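4.2 Demonstration during the open day

The second part of the study was carried out at the Bruswood open day in March, where the Endix platform handled clothes in a furnished bedroom. Visitors could come and go freely, and we did not ask them to keep quiet.
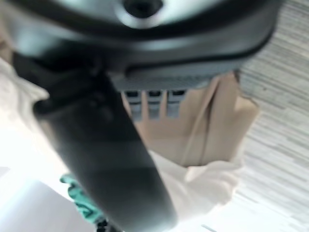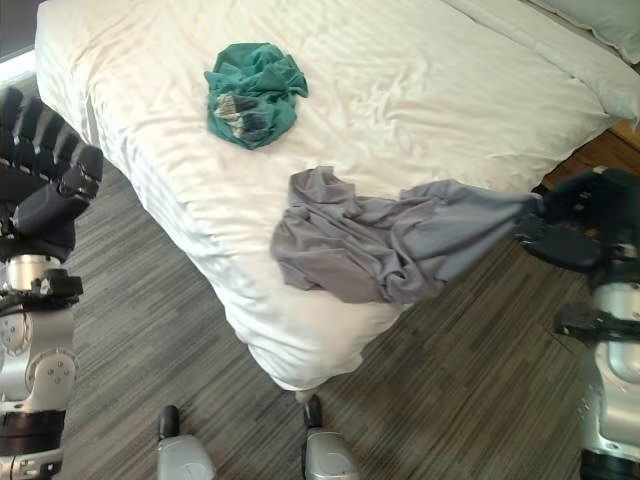

Figure 3. Handling of garments at the open day: view close to the gripper (first) and view over the bed (second).

The demonstration was given in three sessions, each with five garments. Before every session the operator explained the task in two or three sentences and then answered questions only at the end. We kept this order strictly, as in the earlier visit to Dusum the questions had interrupted the work and the times could not be compared.

Visitors were invited to fill in a short form, adapted from Setiawan. Most of them wrote about speed. A smaller group asked if the robot could also sort the clothes by owner - a function we had not considered. These remarks were coded by two of the authors separately, and the differences were discussed until agreement. The results are given in Section 5.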